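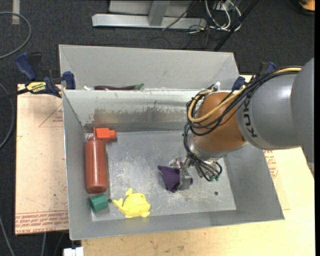 ZADLEY, 30th December - Filevport will begin selling its Gresta line of open-top sheet-metal bins to households, schools and childcare centers in the new year. The bins have been sold only to workshops and warehouses until now.

Gresta bins are plain gray metal with no lid. They can be used alone or set one behind the other so that the edges meet. The company says they are meant for the mixed small items that collect in a laundry room, playroom or utility closet, such as cleaning cloths, spray bottles, blocks and plastic bath toys.

The home range comes in two depths. The standard bin is 60 centimeters long and the large bin is 75 centimeters long. Both have a flat floor, and both can be wiped out with a damp cloth and mild soap. The metal is left unpainted inside. It will pick up scratches and dull patches with everyday use, and Filevport says these marks do not affect the strength of the bin.

Filevport tried the bins in 189 homes in and near Zadley, ending in November. Families were asked to keep one bin in the room where they had the most clutter and to empty and sort it once a week. Most chose the laundry room. The most common request was for a second bin, so that cloths and toys could be kept apart from bottles. For that reason the standard size will also be sold as a pair.

Bottles of cleaning fluid should be closed before they go in a bin, and bins that hold them should be kept out of reach of children.

The first run will be over 1000 bins. They will be sold at the Filevport store in Zadley and through Hà, the home goods chain, which will carry the standard size only. Schools and childcare centers can order either size directly from Filevport.

Replacement rubber feet and label holders are sold separately.

Media contact: Filevport press office, Zadley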